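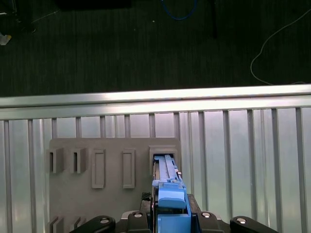 Part-time repair bench helper wanted — Tunness Radio & Clock, Gullton

Hi! I'm Shu-fen Chu and I run a small repair shop on the upper end of Lolteo Street in Gullton, between the dry cleaner and the place that used to be a bakery. I fix old table radios, mantel clocks, record players, the odd sewing machine, and whatever else people carry in wrapped in a bath towel. I've been doing it alone since my old bench partner moved to the coast, and the shelf of things waiting for me has gotten to the point where I turn sideways to get past it. So I'm hiring.

The job is part time, 2 afternoons a week to start, noon to six. I could see it growing by July if we get along and you want the hours, but I'm not going to promise that in an ad.

What you'd be doing, mostly: taking things apart, cleaning them, writing down what you found, and putting them back together. There's a lot of cleaning. Thirty-year-old kitchen radios have thirty years of kitchen in them, and I want that out before we even talk about what's wrong with the sound. You'd also answer the phone when I'm in the middle of something, write up tickets, and call people to tell them their clock is ready (they will want to tell you about the clock, and I'd like you to let them, within reason).

Once you're settled I'll teach you soldering, how to replace a drive belt, how to re-string a dial cord without swearing, and eventually how to service a simple clock movement. I learned from Mr. Ng, who had this shop before me, and he taught by handing you something dead and going to lunch. I'm a little more talkative than that. You can ask me the same question as many times as you like during your first couple of months.

You don't need experience or a certificate. I'd rather have someone who takes the back off things at home. If you have ever fixed a lamp, a bike, a zipper, an accordion, a toaster — tell me about it, and tell me about the one you couldn't fix, too. You do need decent handwriting, or at least handwriting you can read yourself the next week, and you need to be okay sitting at a bench for a good stretch. Reading glasses are fine. I wear two pairs, one on top of the other, and it's not a good look.

A few practical things. The shop is up three steps from the street and there's no ramp, and I'm sorry about that; I've been after the landlord. The parts room is in the basement, and some of what's down there is heavy, so let me know if stairs are a problem and we'll work out who fetches what. I have a radio on all day, usually baseball or Spanish ballads. There's a cat next door who comes in when the door's propped, so if you're allergic, say so and I'll keep it shut.

Pay is hourly and I'll give you the number on the phone before you come in, so you don't waste a bus ride. You also get up to 600 dollars a year toward your own hand tools, which you keep if you leave. I'd start with good screwdrivers and good tweezers and wait on everything else. Staff repairs are free, including your mother's record player. My mother's took me four months, so set her expectations.

I'd love to hear from students, retired people, people coming back to work after a while away, anybody really, as long as you're eighteen or older. If your schedule is strange, ask anyway. The two afternoons can move around a bit, though I do need them to be the same ones from week to week.

To apply, drop a note through the door at 243 Lolteo Street or come by between four and six, when it's quieter. I don't need a resume, but if you have one I'll read it. A page about yourself is plenty, with a phone number and the best time to reach you. I'll call everyone back, even if it takes me a little while, and if it sounds like a fit we'll spend a paid hour at the bench together taking apart an alarm clock.

I'm leaving this posting up until I find the right person.

Shu-fen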